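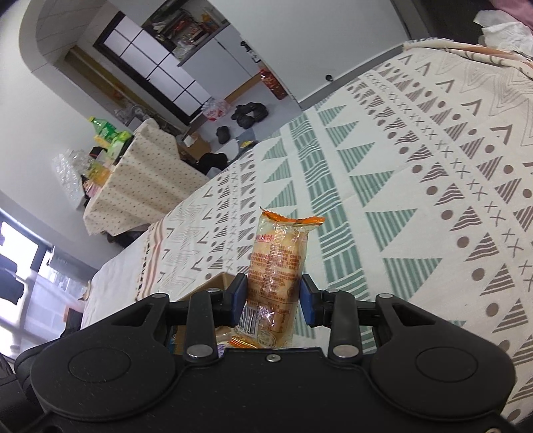 Sixten Midtbø asked after the last session whether a snack stops being food storage once it leaves the kitchen, and whether we were going to spend the whole unit on cupboards. Fair. Most of what people eat between meals never goes near a cupboard. It lives in a box by the bed, on a side table, in a coat pocket. So this week is that.

Household Goods and Small Storage, handout 4
Packaged snacks outside the kitchen

Reading for this one: the Bedoya chapter, first half only. Skip the part on tins.

1. Where things end up

Individually wrapped cakes, sponge type. Sold in a cardboard box, box gets opened, box becomes the storage. Flaps stay up. Nobody decants them. Compare with flour or rice from handout 2, where the bag is almost always moved into something else.

A sponge cake in its own sealed wrapper can sit on a bedspread and be none the worse. A bare one can't. Crumbs, fabric, ants in summer. The wrapper does the job the kitchen used to do.

Second point, the side table. A small table with a cloth on it in a bedroom or one-room home turns into a pantry very fast. Bottles, packets, cooking oil, a bag of other bottles. Ask why oil is there. Usually short of counter space, or the cooking ring is in the same room. Don't write "untidy" in your notes, it tells me nothing. Write what is next to what.

2. The wrapper

Terms you need:
Crimp: the pressed strip at each end, often with a toothed edge so it tears.
Fin seal: the seam down the back.
Headspace: air left inside. Cushions soft cakes. Too little and the cake gets squashed in the box, too much and the box holds fewer.
Window or see-through film: lets the buyer see the color of the sponge. Print sits on top.

The small text matters more than the title. Ingredients, keeping instructions, maker, date. If you can't read the language, copy out the layout anyway and get it translated later. Ronaldo Araújo lost marks last November for guessing at a date line, dont guess.

Check both crimps before you write down that a pack is sealed. Hold it by the sides, upright, light pressure. Squeezing the middle pushes air to the ends and you will flatten the cake.

3. Open box, closed packs

Common mistake in the Illano homework: people treated an opened box as opened food. Two layers here. Outer box open, inner packs closed. The date on the inner pack is the one to follow. If the two don't match, write down both.

Boxes in the Trirkstead survey held up to 6 packs and most were kept within arm's reach of where people sat or slept. Good survey, bad tables. Use the text.

Textiles: keep food off bedding if it's been opened, fine if it's sealed. A patterned spread hides crumbs better than a plain one, which is handy for the owner and a nuisance for us. Shake it out over a sheet of paper if crumbs are part of your project.

4. To hand in

Pick one place in your home, other than the kitchen, where food is kept. Draw it from above. Label every item, sealed or opened, and what it's standing on. Then a written piece, 1,000 words, on how the food got there and what keeps it there. Guder format for the references please, last time was a mess.

Due 29/08/2021, on paper, in the tray outside my office. Labels legible. No food taped to the page agian.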